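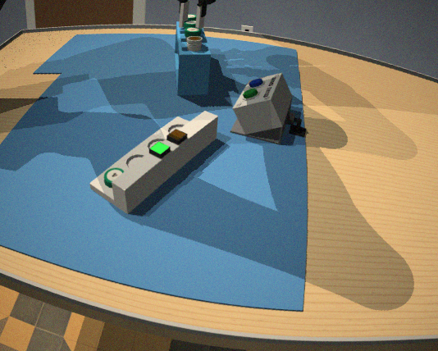

The Pundale desk mat has been on my work table since July, and I use it most days for sewing, gluing and paying bills. I bought the large size to replace an old felt one that had gone stiff.

It came rolled in a tube and took 4 days to lie flat. Heavy books on the corners helped. There was a rubber smell at first, and it was gone by the end of the first week.

The surface is easy to live with. Paper doesn't slide, pins don't roll far, and white glue peels off once it dries. Ink is another matter — a ballpoint mark from August is still there after soap and rubbing alcohol. 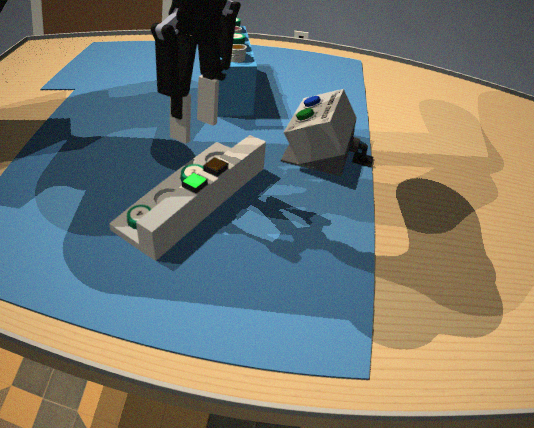 Vol. 10, No. 3

Cutting is the weak point. The maker says it can take a craft knife, and light cuts do close up. Press harder and the line stays. My neighbor Romana Koubek has the Staltel mat, a thicker one, and hers has held up better under a rotary cutter. It also cost her over twice as much. 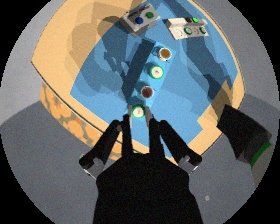
The edges have not curled, even on the side that gets the afternoon sun. I wipe it down with dish soap and warm water and let it dry flat. Don't fold it for storage.

I would buy it again for general use. For quilting, get the Staltel.

Reviewed by Benvinda Leitão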